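泽隆科姆学习中心更新公用桌面文具摆放办法

泽隆科姆(Zelloncombe)学习中心日前对阅览区和手工区的公用桌面进行了统一整理，并公布了新的文具摆放与归还办法。新办法自八月起施行，适用于中心内所有对外开放的桌位，包括昆迪茨（Kunditz）阅览室、达扎（Daza）手工室以及两室之间走廊上的临时书写台。

此次整理由中心读者服务部负责。服务部主管森加·伊姆里（Senga Imrie）在内部通报中表示，公用文具长期处于“有借无还、有还无处”的状态，铅笔散放在书架隔板上，剪刀混入归还的图书中，裁纸用的垫板则常年压在报刊下面。通报要求各室在开放前完成桌面清点，把不属于桌位的物品一律移回储物柜。

按照新办法，每张公用桌设一只笔筒，统一放在桌面中部，供对坐的读者共同取用。笔筒内只放书写工具，即铅笔、签字笔和短尺，不放剪刀、裁纸刀、订书机及其他金属工具。剪刀平放于桌面一侧，与笔筒分开，刀尖不得朝向座位。胶水、胶带等易粘连物品改由服务台发放，用后交回。

服务部在说明中特别提到笔筒的选择。过去各室使用的容器来源不一，有旧茶叶罐、纸杯，也有读者自行留下的玻璃瓶。玻璃瓶易碎，纸杯受潮后容易倾倒，茶叶罐内壁积存的铅笔屑则难以清除。经比较，中心决定改用圆柱形的金属网笔筒，颜色统一为黑色。网面便于看清筒内是否积屑，清洁时倒置轻叩即可，必要时可用软毛刷沿网眼刷净，再以干布擦拭筒口。
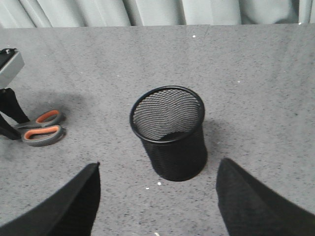 本页最后更新：八月，下午 3 时

在灰色带斑点的桌面上，黑色网面笔筒直立放置，剪刀放在左侧，灰色手柄的内圈为橙色。服务部指出，深色笔筒与灰色台面对比清楚，读者不必低头寻找，闭室巡查时也容易发现移位或缺失。剪刀手柄带有醒目颜色的，优先配发给手工室；手柄为全黑或全灰的，留在服务台内部使用。

各室的具体安排如下。昆迪茨阅览室以安静阅读和抄录为主，桌面只保留笔筒，剪刀由服务台保管，读者需要剪裁时可到台前登记借用。达扎手工室每桌配剪刀，开放前由值班人员放好，闭室后收入带锁抽屉。走廊书写台供读者填写表格和留言，只放短铅笔，不设剪刀。

中心本次共添置笔筒 50 只，除配发各桌外，余下的存放在梅尼莫拉（Menimora）储物间，用于替换。储物间的文具架同时作了重新分层：上层放未开封的铅笔和橡皮，中层放备用笔筒，下层放纸张和垫板。较重的裁纸设备不再与文具同架，改放在靠墙的矮柜内，由手工室值班人员专门领取。

旧容器的处理也已有安排。尚可使用的茶叶罐经清洗后转给手工室，用来收纳纽扣、线团和碎布；玻璃瓶全部撤出公用桌面。读者如曾在阅览室留下私人笔筒或笔袋，可在八月内到服务台认领，认领时需说明物品的大致样式和留存位置。逾期未领的，按中心遗失物品规定办理。

关于日常维护，新办法规定每天闭室前检查一次。值班人员应当逐桌查看笔筒是否直立、筒内有无杂物，并把混入其中的曲别针、糖纸和票据取出。断芯铅笔集中到服务台削好后放回，短于手指长度的铅笔移交走廊书写台继续使用。签字笔写不出字的，直接更换，不再留在筒内。剪刀每周擦拭一次，铰链松动或者刃口有缺损的立即停用，并在登记簿上写明所在房间。

桌面本身的清洁也一并作了调整。此前保洁人员擦桌时，需要把零散文具逐件拿起，耗时较长，部分桌位因此只擦了边缘。现在文具集中摆放，保洁人员移开笔筒和剪刀即可擦拭整张桌面，擦完后按原位放回。服务部提醒，台面带有斑点花纹，铅笔屑和橡皮屑落在上面不易察觉，擦拭时应顺着一个方向收拢，不宜来回推抹。笔筒底部也应同时擦净，避免细屑随底沿带回桌面。

对于带儿童前来的读者，中心请家长在手工室内陪同使用剪刀。儿童专用的圆头剪刀不上桌，需在服务台领取，每次一把，离开时交还。儿童活动期间，手工室各桌的普通剪刀先行收起，活动结束、桌面清理完毕后再行摆出。中心同时请家长留意，笔筒不是玩具，网眼中不宜插入牙签、铁丝等细物，以免取出时划伤手指。

团体借用场地的，仍按原有程序提前向服务部申请。借用方可以使用桌上已有的文具，但不得把笔筒集中到一张桌上，也不得带离房间。需要额外文具的团体，应在申请表中列明种类和数量，由服务部从储物间统一调配。场地交还时，双方共同查看桌面，确认笔筒和剪刀已经归位后签字。自带颜料、墨水的团体，应当先在桌上铺好垫纸，笔筒移至邻近空桌，待清理后放回。

新办法的简要版已张贴在各室门内侧，文字版可在服务台索取。首批印制 2000 份，随同八月的读者活动单一并发放。简要版只列出摆放位置、归还要求和服务台的联系办法，未列入维护和调配方面的内部条款。视力不便的读者可请服务台人员代为宣读，或者索取大字版。

读者服务部在施行前曾于达扎手工室试行这一做法，参加试行的桌位共 25 张。试行期间，值班人员记录了文具移位、混放和缺失的情况，并据此对条款作了修改。原稿曾拟将笔筒放在靠走道的一角，试行中发现读者起身时衣袖和背包容易碰到，遂改为放在桌面中部。原稿中剪刀装入布套的要求也已取消，改为直接平放，以便归还时查看刃口是否完好。

对于试行中读者提出的几项建议，服务部作了书面答复。有读者希望在笔筒上标注桌号，服务部认为可行，将以挂牌形式系在筒口下方的网面上，不使用不干胶标签，以免留下胶痕。有读者建议每桌增设橡皮盒，服务部暂不采纳，橡皮仍在服务台领取。另有读者询问左手使用者能否领取专用剪刀，答复称手工室已备有此类剪刀，存放在值班台抽屉中，向值班人员提出即可。

伊姆里在答复中写道：“公用桌面的整理，要让下一位坐下来的读者伸手就能拿到需要的东西，用完也知道该放回哪里。”她同时请各室值班人员在新办法施行的第一个月内，对初次到访的读者口头说明归还位置，遇到文具误放时先行归位，不必逐一追问。

中心的开放时间、借阅规则和座位预约方式均不受本次调整影响。读者如发现笔筒变形、网面脱丝或者剪刀损坏，请停止使用，并交给就近的值班人员。对摆放办法有意见的，可填写走廊书写台上的意见单，投入服务台旁的信箱，由读者服务部统一登记并回复。

泽隆科姆学习中心 读者服务部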